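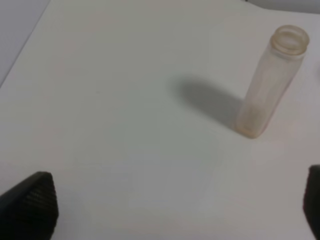 Old Bottles: Frequently Asked Questions

Questions people send us about bottles that have gone cloudy, stained or scuffed, and whether they should be kept, cleaned or thrown out. Most of the answers are less exciting than what you may have read elsewhere. Last updated Dec 16, 2019.

Why has my clear bottle gone cloudy?

First check that it was ever clear. A lot of bottles are sold frosted, and people forget. If it really was clear once, there are two usual causes: a film sitting on the surface, or fine scratches in the surface itself. Film comes off. Scratches don't, whatever the label on the cleaner says.

Wet the outside and look at it. If the haze vanishes under water and returns as the bottle dries, that narrows it down less than people claim, as both film and scratches can behave that way. Soak one patch with plain white vinegar for an hour and rinse it. If the patch looks better than its neighbor once dry, you have mineral film. If it looks the same, save your vinegar.

The bottom third is dustier and more beige than the rest. Is that dirt?

Maybe. The bottle at the top of this page has it: a pale amber tint overall, a warmer yellow-orange at the base, and a beige cloudiness low down inside. We get asked about this pattern more than any other.

Part of that color can come from thickness. Bases tend to be thicker than walls, and a faint tint looks stronger where there is more material to look through. No amount of scrubbing changes that. The cloudiness on the inside is a separate matter and worth a try with a brush. Judge the two separately or you will be at the sink all evening.

Can I tell from a photo whether it's plastic or glass?

Often you can't, and neither can we. Frosted plastic and frosted glass photograph much the same. Pick it up. Tap it with a fingernail. Glass feels cold and rings a little, plastic gives a duller knock and usually flexes if you squeeze it. Please stop sending us pictures and asking us to settle arguments.

What's the best way to clean a tall, narrow one?

Warm water, a little dish soap, a bottle brush that reaches the bottom. Check the reach before you buy the brush. Harish Joshi tried the Turard long brush for us, and his complaint was that the bristles stop short of the tip, so the corner where wall meets base never gets touched. That corner is the entire problem with these bottles.

For the corner, put in a spoonful of uncooked rice, a splash of soapy water, cover the mouth firmly and swirl. It works on soft residue. It does very little for anything baked on or soaked in.

Does baking soda and vinegar work?

Each one does something by itself. Mixed together they fizz and mostly cancel out, and you're left with slightly salty water. We know the videos are popular. Never close a cap over the mixture while it's fizzing.

Are the Miltix tablets worth the money?

Savita Kandpal put one through a stained plastic bottle in October and left it overnight. The smell improved. The stain looked the same to her in the morning, and to the two of us who hadn't been told which bottle was which. If smell is your complaint, fine. The box says "restores original clarity" and we'd like to know whose.

Can I put it in the dishwasher?

If you know what it's made of and the maker says so, yes. If you don't know, assume no. Old soft plastic can warp at the neck, and then no lid will ever seat again.

I've lost the cap. Can I buy a replacement?

Possibly, but measure first. You need the outside width of the neck across the threads, and you need to look at how the threads are spaced. Two necks of the same width can take different caps. "Universal" caps, including the Grewal set we bought, are universal across the bottles they happen to fit. Ours fit one out of the pile. If a cap goes on crooked or turns forever without gripping, it's the wrong cap, and forcing it chews up the threads.

Is it safe to drink from a stained or scuffed bottle?

We can't tell you that from here. If you don't know what was kept in it, don't put food or drink in it. That goes for secondhand bottles and for anything that turned up in a garage. Scuffed walls are also harder to get properly clean.

Can the scuffs be polished out?

On hard plastic, fine polish can reduce light scuffing a bit. On soft or frosted plastic it tends to leave a shiny spot surrounded by dull, and you'll like that less than the scuff. Dramateck sells a polishing paste for this. We used it on a frosted bottle and now own a bottle with a shiny spot.

So what do I do with one I can't get clean?

Use it for something that doesn't matter. Paintbrushes, knitting needles, dried beans you're saving for planting. A wide open mouth is handy for all of those. Tall slim bottles do tip over easily, so weight the bottom with gravel if it will stand on a desk.

Or recycle it, if your local program takes that material. Check their list. The triangle symbol tells you the type of plastic and makes no promise that anyone near you accepts it.

Do you sell bottles or cleaning products?

No. We paid for everything mentioned on this page.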